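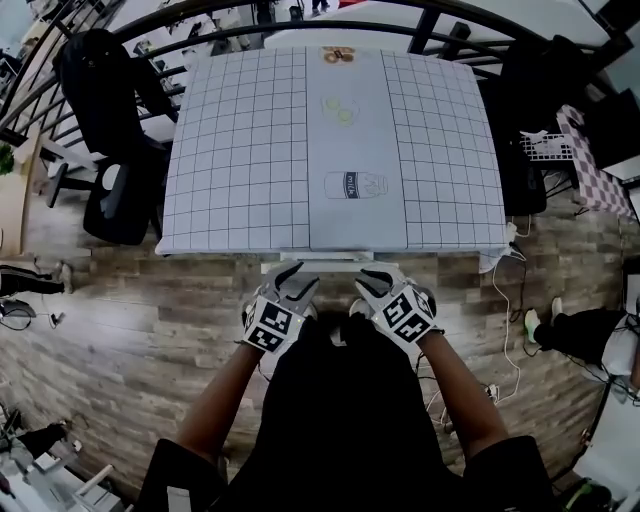

Brenda Bickerstaff wrote in to say that she cuts every sheet one square larger than the pattern calls for, and that her corners have lined up ever since. We love this tip, and it works beautifully with the Femton placemat kit!

## 4. Cutting and joining your panels

1. Lay the grid paper flat and tape down all four corners.
2. Trace the panel outline in pencil (soft pencil, please, as ink can bleed through).
3. Cut along the outside of the line.
4. Butt the panels edge to edge and run the joining tape down the back.
5. Press firmly from the middle outward, then leave it alone for 14 minutes.

**Note:** Joining tape is part no. 362. The wider roll, no. 489, is great for table runners too!

**Caution:** Keep the knife guard on between cuts, and never cut toward your free hand.

Happy with the fit? Wonderful, go straight on to Section 5 and start gluing your pictures.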